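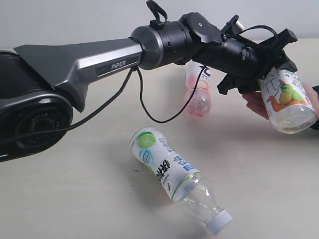
The arm of a PiPER machine, with its name on the side.

Keep the small repair counter open
By Milagros Figueroa
Feb 11, 2026

When I moved to Bosesholm, the first place where people learned my name was a repair counter. I had brought a kettle with a bad switch. The man behind the counter, Aurelio Sarmiento, asked me to sit and watch, and when he finished he wrote my name on a paper ticket and spelled it correctly. I have the ticket still.

In May the town will decide if the counter on Doller Street keeps its room. The rent is small, but the room is warm and central, and there is a proposal to use it for storage. I would like to explain why I think this is a mistake.

The first argument against the counter is that new things are cheap. This is true for a kettle. It is less true for a hearing aid charger or a sewing machine, and I know people who have kept one sewing machine for 40 years. When it stops, they do not want another one. They want the one whose pedal their foot already knows.

The second argument is that people can learn to repair at home from videos. Some can. My neighbour is 53 and has good hands, and he tried this with a radio. He stopped at the third screw, afraid to break it. A video cannot look at your radio and tell you to go on.

I admit that the counter is slow. I once waited eight days for a lamp. The opening hours are also strange, and I agree with those who say the evening is a better time for working people. These are good reasons to change the timetable, and the town could do it this month without any cost.

A town favours what is easy to measure, and a storage room is full or it is empty. How do you measure a person who goes home with a working lamp and has spoken with someone for half an hour? I do not have a method. I ask only that the members visit Doller Street before they vote, and bring something broken.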